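## 4. Takedown handling in forked repositories

### 4.1 Scope of the removal record

A removal notice names one or more repositories, but the code it concerns is seldom held in one place. Each fork carries its own copy of the history, and most hosting services store forks against a shared object pool. Disabling the named repository hides its landing page and its issue tracker. It does not remove the objects from the pool, and a commit may stay reachable through any fork that the notice did not list.

We collected 426 removal notices addressed to software projects on the three hosting services described in Section 3. Notices that concerned only images, fonts or leaked credentials were left out. For each remaining notice we recorded the repository named, the licence file at the last public commit, the forks listed by the complainant, and the forks we could find ourselves by matching root commits. The last step used Fullow, the commit-matching tool released by Kao and Liepiņa, with its default settings.

The root-commit method has a known weakness. A maintainer who squashes the history before uploading again produces a new root, and Fullow will treat the result as a separate project. We checked for this by comparing file hashes at the tip of the default branch. The check recovered 221 further copies, which were added to the fork set and flagged so that they could be excluded in the sensitivity analysis.

### 4.2 Projects with hardware dependencies

Repositories that hold device drivers or motion control code behave differently from the rest of the sample. Their users tend to pin a specific commit in a build file, and a removal breaks the build at the next clean checkout. Vendored copies are common and are often placed in a subdirectory with the original licence header intact. Such copies are not forks in the sense used by the hosting services, and neither the complainant nor the service can list them without a content search.
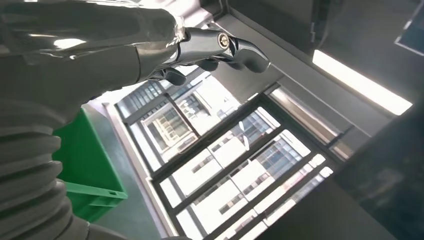 **Figure 3.** Robotic forearm, wrist joint and hand with articulated fingers.

The Ratholm controller library is the largest project in this group. Its maintainers received a notice in September concerning a single header file, and the host disabled the whole repository. The header was later rewritten and the project restored under the same name, but the issue numbers were not preserved, and links from commit messages to the earlier discussion no longer resolve. Downstream packagers had meanwhile moved to a mirror kept by the Makokha distribution. Two of them have stayed with the mirror and now carry patches that were never sent upstream.

We coded a project as hardware-dependent if its build required a vendor toolkit or if its documentation named a supported device. Coding was done independently by both authors. Disagreements were settled by reading the build scripts, and where these were incomplete the project was coded as general.

### 4.3 Persistence of removed code

Across the full sample we identified some 800 forks that were public on the day of the notice and absent from the complainant's list. Persistence was measured by requesting the tip commit of each one at fixed intervals, starting on the Friday after the notice was published. A fork was treated as persistent if the request succeeded at every interval. A fork that returned an error once and then recovered was treated as interrupted and is reported separately in Table 5.

Requests were issued from the Londmont cluster at a rate well under the published limits. We did not clone any repository whose parent was disabled. Only commit metadata was stored, and the full text of a notice was kept only where the hosting service had already made it public.

Counter-notices were too few to support a separate model. They are included as a binary covariate in Section 5, with the caution that a maintainer who files one is also likely to have been active in the weeks before the removal.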